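Five weeks with the Olivares kit

5 min read

I promised back in July that I would write up the Olivares kit properly once I'd had a decent stretch with it, and then of course the summer got away from me. So put the kettle on, this one wanders a bit.

For anybody new to the blog, the Olivares is a two-arm setup sold by Kenstead, and it comes as arms, grippers, wrist cameras and a fat box of cables that I am still finding homes for. You can also get it with their Flillcombe plan, where somebody on their end helps you teach it a job over video calls. I took the plan, mostly out of cowardice, and I got Vilja Tikkanen as my helper. She is a patient woman! Our first call was supposed to be half an hour and we were still talking at dinnertime.

The job I picked was packing and unpacking a paper bag. My sister-in-law has a toy shop and bagging is what eats her afternoons, so I wanted to know if a kit like this could ever be any use to her. Paper bags are harder than you'd think – they lean, they fold in on themselves, and the handles get into everything.
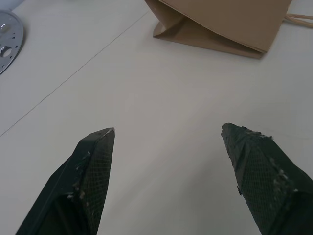
The finger pads are my one real grumble. They have a lovely grippy texture when new, but they're soft, and they pick up every crumb and bit of fluff going. After a few weeks mine look chewed at the tips. Kenstead's booklet says to swap them after 1,000 grasps, and I'd say be stricter than that if you work with paper or plush. A spare set is $28, and I'd order two with the kit so you aren't stuck waiting on the mail like I was. A strip of tape takes the fluff off between sessions, more or less.

The arms themselves I have come to love. They're quiet enough that I can have the radio on, and they move in a calm sort of way that made me stop flinching by the second evening. Setup took me a whole Saturday's worth of patience (I had the left and right cables swapped, don't ask) but the software found both arms right away once I'd sorted that out.

Trinidad Cabanatuan, who commented on my last post, asked whether one arm would do. For boxes and trays, probably yes. For bags I'd really want the pair, so one can mind the paper while the other goes after the toy. Soft toys have been the kindest thing to practice on, and I keep the toy food for days when I'm feeling brave.

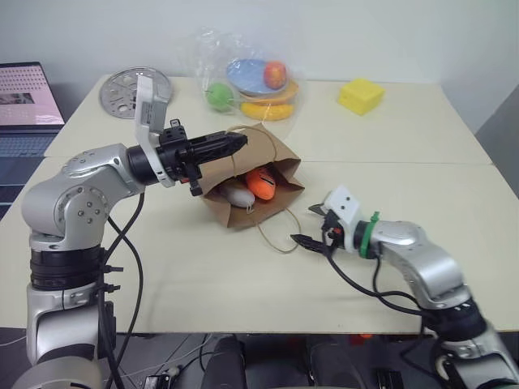 What it costs to keep going

The Flillcombe plan is $300 a month, and you can pause it. I paused mine after the first month and I've managed fine with my notes from Vilja. Next up is the Fekcombe add-on, a softer set of fingers that I have on order, and I'll report back when they've been on the arms for a while.

Print this post | E-mail this to a friend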